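Skulow's shared kitchen scheme passes 2,135 loaves

Aug 3, 2020

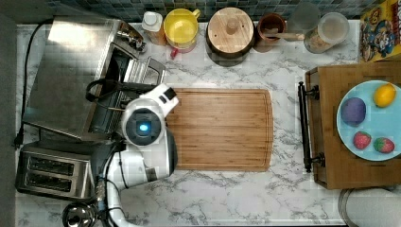

The bread club in Skulow has had a summer to remember! When it started in June, the plan was modest: a few people on the same hill would each bake an extra loaf or two at home and leave them at the Javby reading room for anyone who wanted one. By the end of last week the tally in the red notebook by the door stood at 2,135 loaves, and the baking shows no sign of slowing down.

Si-woo Yook, who had the idea and still does the Javby delivery run by bicycle, was delighted and a little dazed when we rang. "I thought we'd get through a sack of flour and call it a day," he told us. "Now I dream about flour. I've got 60 people baking and a waiting list for the sourdough starter."

The starter is worth a paragraph of its own. It came down from a farmhouse in Jirnon in a jam jar, it goes by the name of Ok (a baker's small son was asked how it smelled, and that was his answer), and it has now been split so many times that there are jars of it on windowsills from the chapel to the weir. Members feed it with plain white flour and swap notes on how lively it is. One household keeps theirs in the airing cupboard and swears by it. Another has moved on to rye, and the results are wonderful, dark and chewy with a proper crust.

Most of the baking is done in ordinary home kitchens with whatever is already on the worktop. A good share of the loaves are small ones baked in countertop ovens, which heat up fast and suit a single tin very nicely. Rolls have been a hit too, along with teacakes, and there was a glorious week in which everyone seemed to be making cheese scones at once (the reading room smelled heavenly, and 320 of them went in two days).

Loaves are left wrapped, with a label giving the type of bread and the day it was baked. Anyone can take one. There's a tin for coins, and the money goes straight back into flour and yeast. So far it has raised 693 pounds, enough to pay for the next two deliveries from the mill and a new set of tins for beginners to borrow.

Those beginners are the part Si-woo is proudest of. Plenty of the bakers had never made bread before this summer, and some of the early efforts were better suited to propping open a gate. A telephone help line, meaning Si-woo's own kitchen phone, has been ringing most evenings ever since. The commonest question is whether the dough has risen enough. The commonest answer is to give it another half hour and have a cup of tea.

"Somebody rang me up just to let me hear the crust crackle," he said. "It was a lovely crackle, too. I put it on loudspeaker for the family."

There is more to come. A recipe booklet is being put together from the notes that bakers have tucked in with their loaves, and it already includes a potato bread from Jirnon, a plaited loaf with poppy seeds and three quite different opinions on how to store a crusty white. Contributions are still welcome, handwritten or typed, and can be dropped through the reading room letterbox. Please put your name on the back so that you can be credited, and say what size of tin you use.

The club would also love to hear from anyone who can take on a delivery round at the lower end of Skulow, where the lane is steep and Si-woo's brakes are beginning to complain. A bicycle basket or a rucksack is all you need.

Bread can be collected from the Javby reading room porch every morning from eight until it's gone. The seeded loaves tend to go first, so come early if you're after one of those. Jars of starter are handed out in the same place, with a sheet of feeding instructions, and clean empty jars with lids are always wanted.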